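Capítulo 7
Ensayo y comparación de pinzas

En el capítulo anterior se estudió la cinemática del brazo sin tener en cuenta la herramienta montada en su extremo. Ahora nos ocuparemos de la pinza. Dos pinzas con la misma apertura y la misma fuerza nominal pueden dar resultados muy distintos con un mismo utensilio, según la forma de los dedos y el punto donde se cierran.

Los utensilios de cocina son un buen material de prueba: tienen mangos de sección variable y cambios bruscos de color que confunden a la cámara.
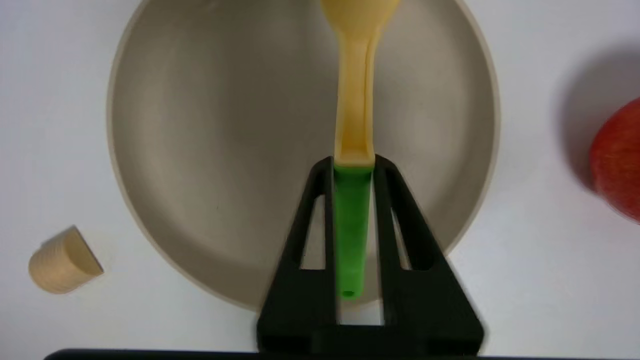

Figura 7.1. Agarre de un utensilio amarillo y verde sobre un plato, visto desde la cámara de muñeca.

En la figura 7.1 las puntas de los dedos coinciden con la unión entre los dos colores. Conviene anotar siempre ese punto de contacto, pues de él depende el par que ejerce el resto de la pieza sobre los dedos.

Las piezas pequeñas plantean otro problema: los dedos las ocultan en parte y hay que combinar la vista de muñeca con una vista general de la mesa. Guilan Pan y Gunārs Hunt siguieron este método en el banco de Pekau, con 1450 agarres y 2 juegos de dedos; 444 ensayos se reservaron para objetos de madera.
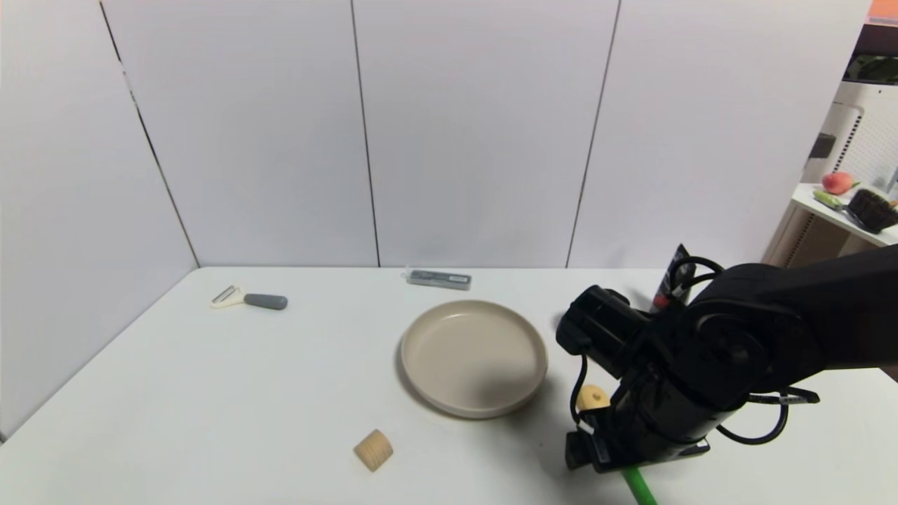
Figura 7.2. Vista general de la mesa, con una pieza redonda de madera en la pinza.

7.1 Variables del ensayo

Antes de comparar dos pinzas se fijan la posición inicial del objeto, la velocidad de cierre y la altura de elevación.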